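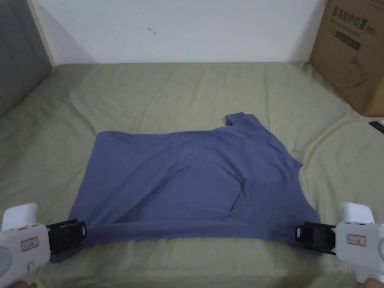
Fitted sheet

A fitted sheet is a bed sheet with elastic sewn into its corners or along its whole edge, made to grip a mattress and stay there. It covers the mattress directly, under the top sheet, and is widely regarded as the hardest item in the house to fold.

Construction

Most fitted sheets begin as a flat rectangle with a square cut from each of the 4 corners. The cut edges are sewn together to form pockets, and elastic is stitched into the hem. Cheaper sheets have elastic at the corners only and tend to let go at about the hour the sleeper does. Pocket depth matters more than shoppers expect, as mattresses have grown thicker over the years while many linen closets still hold sheets from before they did.

Thread count is the number printed largest on the package. Plain cotton percale is often sold at 222 or so, and sateen at 300. Higher figures are sometimes reached by counting each strand of a twisted yarn separately, a method popular with people who sell sheets.

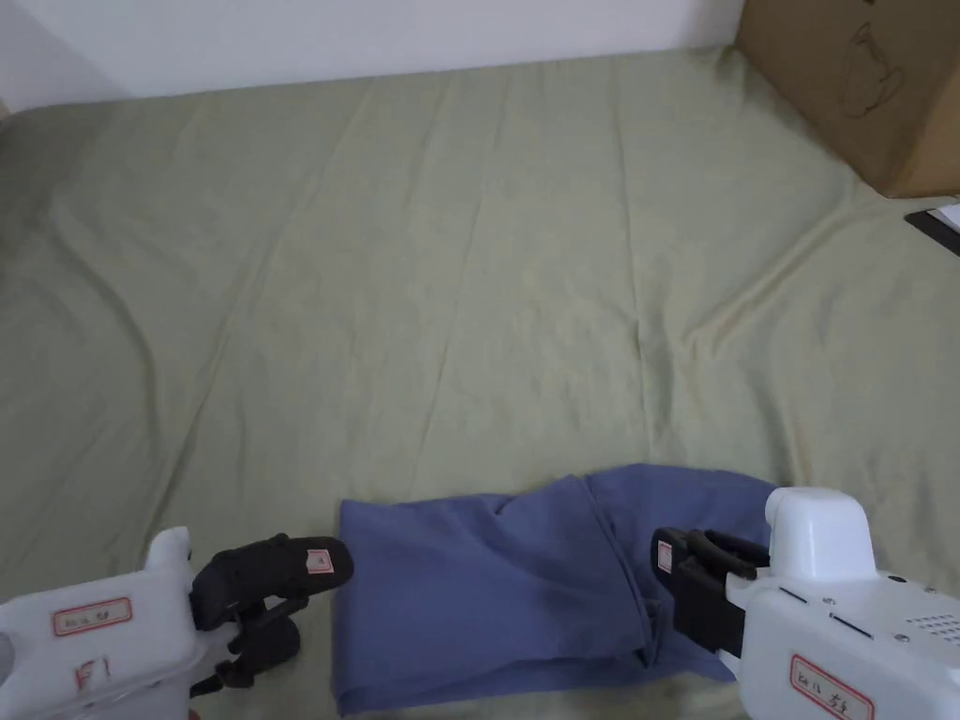 Wrinkling depends on fiber, weave and how long the laundry sat in the dryer while its owner did something else. Polyester blends crease least and linen creases most, for which linen is charged extra. Even a sheet stretched flat over the bed can keep long, shallow creases, with a cluster of wrinkles where the cloth curves down over the side of the mattress. Ironing removes them until somebody lies down.

Folding

The usual method is to tuck the corners into one another, lay the result on a flat surface and fold it in thirds. The textile writer Kiyoshi Nomura, in his household manual Kobori, allows up to 3 attempts before recommending that the sheet be rolled into a ball and put at the back of the shelf. Later editions moved this advice to the first page.
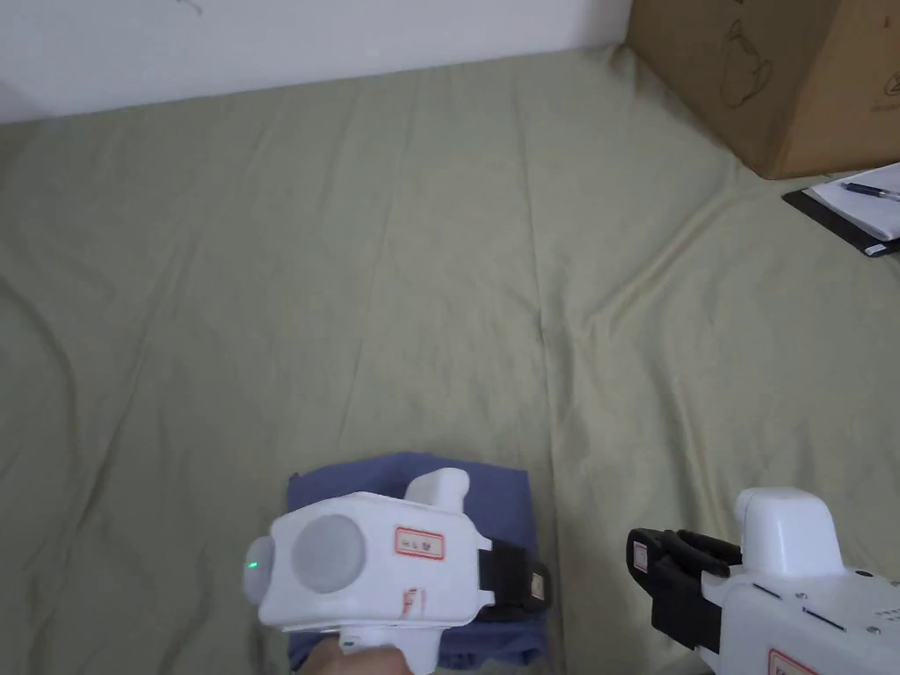 A pale green sheet with soft creases.

Regional use

In the town of Nisteton, flat sheets with knotted corners remained common long after fitted ones reached the shops. Supporters of the knot point out that it has no elastic to wear out. Its critics have slept on one.

See also: Mattress pad – Pillowcase – Duvet cover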